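Monday, 05/02/2024

I've wanted to see inside the Grusilis chair works since I was a student, so when Faith Kimaro rang to say there was a spare place on the open day I said yes before she'd finished the sentence. We took the early bus and still nearly missed the start (the stop is at the bottom of the hill and the works is very much at the top).

The day began in the timber store. What a smell! Planks are stacked on sticks right up to the rafters, and each stack has a chalk date on the end. Gladys Minja, who runs the store, let us lift two boards of the same size, one fresh and one seasoned, and the difference in weight made everybody laugh out loud. She told us they lost most of a load one August when the weather turned very dry and the boards split at the ends. Now the ends are painted with wax the day they arrive.

Next came the steaming shed, and this was the part I'd have paid double for. A chair back goes into the steam chest straight and stiff, and comes out soft enough to pull round a former, as long as you're quick. Kibet Mwakalinga did three while we watched, talking the whole time, and never once looked hurried. He says you learn the timing by listening to the wood. I listened as hard as I could and heard nothing at all, but I believe him.

Then a sit-down and a talk on glues and finishes, with plenty of questions from the back about wax and whether it's ever worth stripping old varnish. (Tatu Mosoti's answer: only if you can't stand the sight of it.) I filled four pages of my notebook and can read most of them.

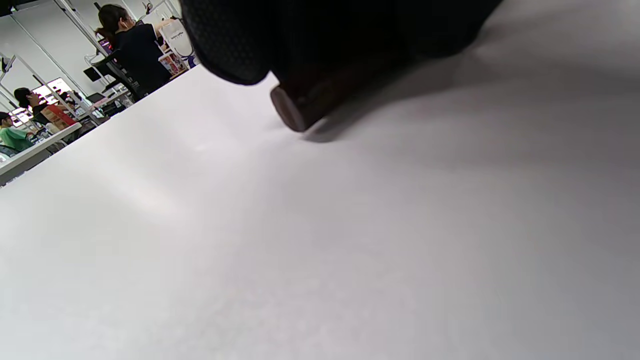

*White tabletop, Grusilis open day.*

After lunch – soup, good bread, a very generous cheese – we were let loose in the repair room. I'd expected this to be a sideline, but Grusilis took in 439 pieces for repair last year, and new chairs came to 1,060, so it's a real share of the work. Some pieces have come back more than once. There is a Nillano rocker on the shelf that has had two sets of arms and is waiting for a third.

Gladys Kinyua took us through how she decides what to do with a loose joint. First she rocks the piece on a flat floor and feels where it gives. If the old glue is the sort that softens with warmth and damp, the joint can be eased apart and put back together cleanly. If somebody has been at it with modern glue, or worse, a screw, it's a much longer job. She has a jam jar of screws taken out of chairs where they had no business being, and passed it round with great relish.

She's also firmly against sanding away old knocks. Scratches stay unless they'll catch on clothes, and holes stay unless they weaken the rail. I came home and looked at my own kitchen chairs in a kinder light.

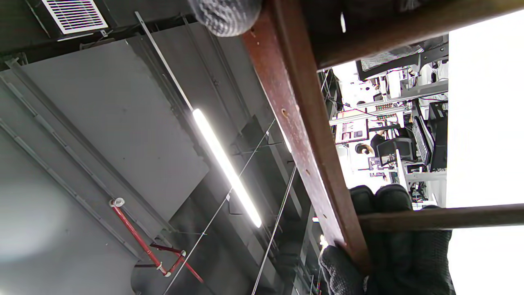 *Visits Newsletter, no. 40, p. 2*

The last hour was the seat-weaving loft, up a stair so steep that Faith went down it backwards. Danko rush is cut by hand and comes in bundles as tall as a person, and it has to be damped before it will twist without cracking. We each had a go at a corner. Mine was lumpy, Faith's was lovely, and I've heard quite a lot about that since.

If you go, wear shoes you don't mind getting dusty, and take cash for the offcuts bin by the gate. I bought a piece of ash far too long for the bus and had to stand with it all the way to Ziritz, apologising to people. It's going to be a coat rail. Bookings for the August open day are taken by post or at the works office, and Faith and I have already put our names down.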